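## Making a bed that stands against curtains

Pull the bed out 6 inches before you start. Long curtains get caught between the mattress and the wall, and the hems come out creased. Lift the fabric clear, let the pleats drop straight, and use the tieback if you have one.

Fit the bottom sheet on the far side first. Smooth the cover from the headboard down.

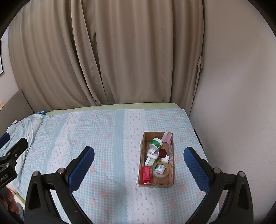

*Photo: Jamila Amarasinghe / Pratska*

A cover with printed stripes is easy to line up. Pick one stripe and run it straight from the far side to the near side, then pull the rest flat to match. Small checks show every wrinkle, so go over them with the palm of your hand.

Fold any loose cloths and leave them at a corner of the mattress until the cover is on.

For curtain hems that stay crumpled, hold a steamer a little away from the fabric and work downward. Check the care label first. Wash heavy curtains in October, before the windows stay shut for the winter.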